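Kirsty McAlister and Tipene Rutherford
Nov 16, 2020

4. How loose cables settle on a bench

4.1 Resting shapes

We came to this part of the study expecting very little from it, and it became the part we most enjoyed. A cable put down on a flat surface keeps a good deal of the shape it had in the drawer, on the hook or in the packet. We call this its resting shape. Over 12 weeks we drew the resting shapes of 97 short leads on benches at the Gistville and Tautahi workshops, and sorted the drawings into 6 families: straight, bow, hook, open loop, crossed loop and tangle. Leads longer than an arm's reach were left out, as were any taped or clipped down along their length.

The open loop turned up far more often than we had guessed, and it is a lovely shape to work with. It lies flat, it can be picked up at almost any point, and both ends are easy to find. Its one fault is that it takes up a surprising amount of bench for such a thin object. Hemi Mudgway, who did most of the drawing at Tautahi, began shading the area inside each loop as "lost ground", and we have kept his term.

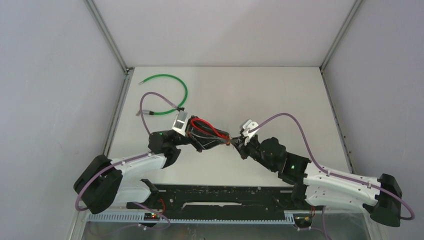
Lost ground matters most when a second cable comes to lie beside the first. People then tend to treat the pair as one patch of clutter and work around the whole of it, even when there is plenty of usable surface between the two. Colour helps a great deal. The green and purple leads in Figure 7 can be told apart at a glance on the pale grey top, although the purple one starts its curve near the top of the green loop and finishes just below it. We scored this pair as an open loop and a bow. The silver connector on the purple lead points left, clear of the green one, and a free end like that was what our bench users reached for first. Two black leads lying the same way were scored much more slowly, and twice they were scored as a tangle.

4.2 Ends before middles

The best habit we came across was also the simplest. Ruby-Lee Tawhiri at Gistville lays both connectors down first, side by side, and lets the middle of the cable fall where it likes. Leads put down her way came out as bows or open loops – never tangles – in all seven of the sessions we sat in on. We would dearly like to see this tried with stiffer leads, which we had too few of to say anything useful about. Section 5 takes up hooks and trays.

Comments (3)

Beverley McKinnon: Lost ground! I have a whole desk of it. Did you look at leads that had been wound round a hand first? Mine always go into a figure of eight.

Tipene Rutherford: We did, Beverley. They went under crossed loop, and there's a short table of them in the appendix.

usby_bench: Tried ends first this morning with my test leads. Works a treat.

Related items
Hooks, trays and the back of the door: storing short leads
Bench colour and finding small parts
Notes from the December workshop at Kaltero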